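Looking after a small diesel between jobs

Most of the trouble I see with small stationary diesels comes from standing idle. These notes are for air-cooled singles and twins of the sort fitted to pumps, mixers and site generators. Mine is a Goder twin on a generator trolley, but little of it is particular to that make.

Fuel
Fill the tank before you lay the engine up. A half-empty tank draws damp every cold night and the water ends up at the bottom, next to the outlet. If there is a drain plug, let a cupful out into a clean jar in spring and leave it to settle. Water shows as a separate layer under the fuel. Keep draining until the jar stays clear.

Change the fuel filter and bleed the system afterwards. Slacken the bleed screw on the filter head, work the lift pump lever until the bubbles stop, then nip the screw up while fuel is still coming. Do the injection pump next. Copper washers should be new – old ones go hard and weep.

Oil
Change the oil before storage, with the engine warm. Old oil holds acids and soot and is better out than in. Check the level again after the first run. My can holds 5 litres, more than the sump takes, so I mark the level on the side of the can with a felt pen.

Cooling
Chaff, dust and oil pack between the fins where you can't see them. Take the cowling off and brush them out dry. A bottle brush gets to the back of the cylinder. Samira Sabbagh uses a strip of old hacksaw blade for the baked-on stuff, which works if you go gently.

Turning over
Once a month, lift the decompressor and turn the engine by hand a few times. Leave it on compression with both valves shut, and tape a bag over the exhaust. Put a label on the starting handle to say so. 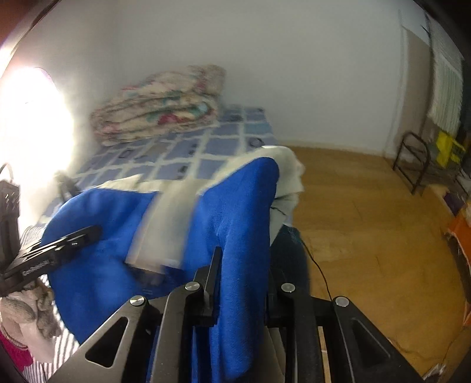 Diesel on your clothes will outlast the job if you let it. Keep overalls in the shed and change before going indoors. Anything soft and fluffy is worst, and a bright blue garment like the one spread over the bed would hold the smell for weeks and pass it on to the bedding. If something does get splashed, blot it with paper towel, hang it outside until the smell has gone, and wash it by itself. Keep it out of the tumble dryer.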